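The choir of Dodstead meets on Friday at 18 hours, although everybody there says six o'clock. I came at half past five to speak with Aliki Kyriakidis, who has led it for nine years. She was sitting on the stairs with a pencil behind her ear and correcting the alto part of a song.

"They will complain," she said. "I moved one note down and for an alto this is a big event."

Kyriakidis grew up in a house where people sang at the table, but she did not study music until she was already an adult. Before, she worked in the office of Cloltel, answering letters. I asked if she misses this work. "I miss the lunch," she said. "The canteen had very good soup. But in the evening I had no voice left, and I had not even sung."

The choir began with 10 people. Most of them could not read notes, and some still can't. She teaches them by ear, one line at a time, and she does not give the paper before the second week. I found this strange, because in my own school choir the paper was everything. She explained that people who hold a paper look at the paper. "Then they sing to their shoes. First I want that they hear the person next to them." 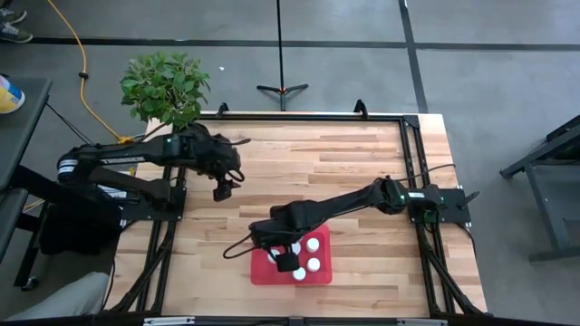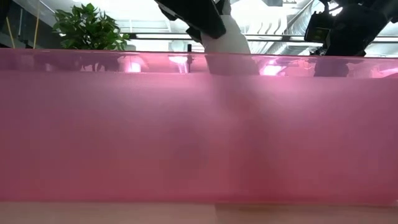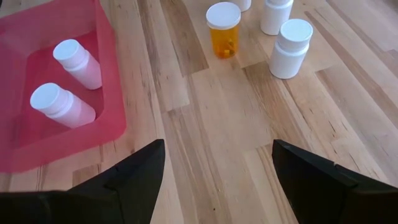
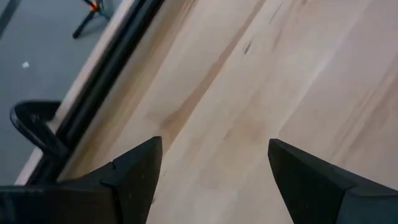
What does she do with a person who can't hold the tune?

She puts this person between two steady singers and asks for a softer voice during a month or so. According to her, most people who sing wrong are only singing too loud to hear the others. She has never sent anybody home for it.

In December the choir will sing "Clistia," a long piece by a composer who signs only as Naciri. It has four parts and a slow middle where the basses stay on the same note for a very long time. The basses don't like it. Kyriakidis likes it very much, and she sang me the whole bass note there on the stairs, until she had to laugh and breathe.

The concert will be in a hall with 1000 seats, the biggest the choir has sung in. I asked if she is afraid of empty chairs. "A little, yes. But I stand with my back to them," she said. "The singers must look at the chairs. I look at the singers."

Then the first altos came up the stairs with wet umbrellas, and one of them had already seen the pencil. "What did you change?" she asked. Kyriakidis gave her the page and went to open the piano.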